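Water Use and Rain Collection at Mullwood Hall of Residence

Student project report
Submitted 2018-05-14
Authors: Yoshinori Fujimoto and Helju Koppel

1. Background

Mullwood Hall houses first-year students in two linked buildings completed at different times. The older building, Sugiyama Wing, has a pitched slate roof and cast iron downpipes. The newer one has a flat roof with internal drainage. Both discharge rainwater directly into the public sewer.

The hall's grounds include a kitchen garden, two lawns and a row of young fruit trees, all watered from the mains. The project was set by the department as part of the second-year module on buildings and services. Its purpose was to establish whether rain falling on the Sugiyama roof could meet the needs of the garden, and what equipment would be required.

2. Scope

The work was limited to outdoor use. The flushing of toilets with collected rainwater was discussed at the first supervision meeting and set aside, as it would have required changes to pipework inside occupied rooms. Drinking water was outside the scope of the project from the beginning.

The flat roof was also excluded. Its drains run through the centre of the building and cannot be reached without opening the ceiling of the common room.

3. Method

The roof was measured from the architect's drawings held by the estates office and checked on the ground with a tape. Only the southern slope was taken into account in the calculations. The northern slope drains to a yard that is used for deliveries, and a tank there would obstruct vehicles.

A simple rain gauge was placed on the lower lawn in January and read each morning. The readings were entered in a shared notebook kept in the porter's lodge. On several mornings during the vacation no reading was taken, and the following entry covers more than one day. These entries are marked in the notebook and have been treated as combined totals.

Water used in the garden was measured by a small meter fitted to the outside tap. The meter, a Handier model of the screw-on type, was lent by the estates office. It was read at the start and at the end of each watering. Residents who work in the garden were asked to write down the readings themselves, and most did so. 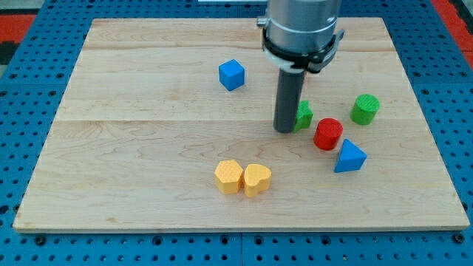

A short survey was also distributed to residents by means of a paper form left in the dining room. It asked how often they used the garden, whether they would object to a tank standing against the south wall, and whether they would be willing to fill watering cans from a tank in place of a hose. The forms were collected after two weeks.

4. Results

The estimated yield from the southern slope is sufficient to fill a tank of 1000 litres several times in the course of a normal spring. Demand in the garden is uneven. Very little water is used before the seedlings are planted out, and a great deal is used in dry weather, when the tank would be filling slowly or not at all.

The largest amount recorded at the tap in a single week was 957 litres. A full tank would therefore have covered that week with little to spare. A second dry week would have exhausted it, and mains water would have been needed.

The survey responses were favourable on the whole. Around 90 forms were returned. The most frequent objection concerned the appearance of a tank beside the main entrance, and a smaller group of residents mentioned mosquitoes. Several asked for the hose to be kept for the lawns.

5. Choice of equipment

Two tanks were compared. The first, supplied by Jodeck, is a tall, narrow tank which stands against a wall on a paved base. It holds 1004 litres according to the supplier's sheet. The second is a low, wide tank which would fit beneath the dining room windows but would require a pump to deliver water at a useful rate.

The Jodeck tank is preferred. It can be placed beside the second downpipe, away from the entrance, and would feed a tap by gravity alone. The ground at this point slopes slightly and would need to be levelled before the base is laid. A fitted lid and a fine mesh over the inlet are recommended in response to the concerns about insects.

The existing downpipe is sound, although its lowest bracket is loose and should be repaired before a diverter is fitted. Leaves from the neighbouring lime tree collect in the gutter, which is at present cleared once a year. Clearing in late autumn and again in spring would be advisable.

6. Limitations

Rainfall was recorded over one season only, and the yield for the summer months rests on published averages for the district. Losses from splashing and from the gutter joints were estimated and could not be measured. The weight of a full tank on the proposed base has been checked by the authors and should be confirmed by the estates office before any order is placed.

7. Recommendations

It is recommended that one tank be installed at the second downpipe of Sugiyama Wing, that the outside tap be retained for dry periods, and that the meter remain in place for a further year. The notebook has been left with the porter so that readings may be continued by next year's group.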